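Every home I've ever liked has had one bookcase that doesn't know what it's for. I mean the short kind, about as high as your waist, the kind you'd never buy for books alone because it holds so few of them. It ends up holding the phone, the mail, the plant stuff, whatever came out of your pockets. I've been a little obsessed with them lately (my family is very tired of hearing it!), so I spent a good part of August thinking about one in particular.

It's oak, a warm orangey brown with a thick top, and it stands against a white wall on gray-blue carpet. Books on the shelves, sure, but the top is where the fun is. There's a rotary phone up there, black, with the curly cord and everything, and a square white clock with all twelve numbers on it, and a green watering can with a spout that goes on forever.

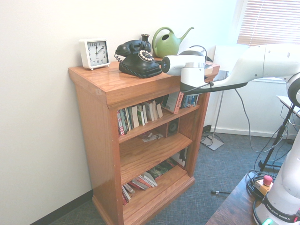
## What the top is for

My friend Hatice Uysal used to dress windows for a furniture store called Manríquez, and she has strong feelings about bookcase tops. Tall thing at one end, heavy dark thing near the other, something little in between so your eye has a place to rest. By her rules the watering can and the phone do most of the work, and the skinny black vase gets to be the little thing.

I love that the watering can is allowed to stay out. I kept mine under the sink for years and my ferns paid for it. Now it lives on top of my own bookcase, a scratched-up Dredach I got for 100 dollars from a neighbor who was moving, and I water when I walk past. I did put a saucer under it after the first ring in the varnish – learn from me.

The phone is pure pleasure. I grew up dialing on one and I can still feel that slow roll back from the nine. Satish Subramaniam, who repairs old ones on his kitchen table in Ternetham, tells me people bring them in just wanting the bell to work. He charges up to 200 dollars if the insides are bad, and he has a waiting list.

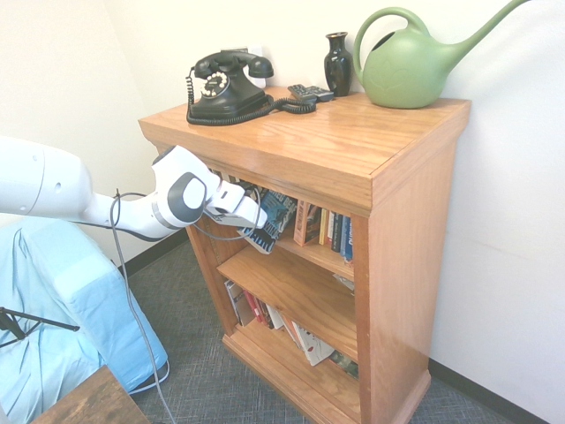

*Phone, remote, vase and watering can, all sharing one oak top.*

And then there's the remote, lying toward the back. Hatice would whisk it into a drawer. I'd leave it, since I know exactly how the evening goes once a remote has been put somewhere sensible.

## Down on the shelves

The books are in the state mine are always in: some upright, some leaning, one with its cover turned out to the room. I used to straighten that sort of thing before company came. These days I turn one out on purpose and change it when I finish it, and guests do pick it up.

There's a small black speaker on the middle shelf too, plus some papers that have landed there. Papers find a middle shelf the way cats find a sunny spot. I gave in and bought a shallow tray for mine, and I empty it whenever the pile starts sliding.

If you're shopping, go secondhand first and push down on the top with both hands before you pay. I once fell hard for a new one in the Premilach catalog, solid oak, gorgeous molding around the base, and then I saw it was 2,980 dollars. I went home and oiled the Dredach, and the watering can went right back on top of it.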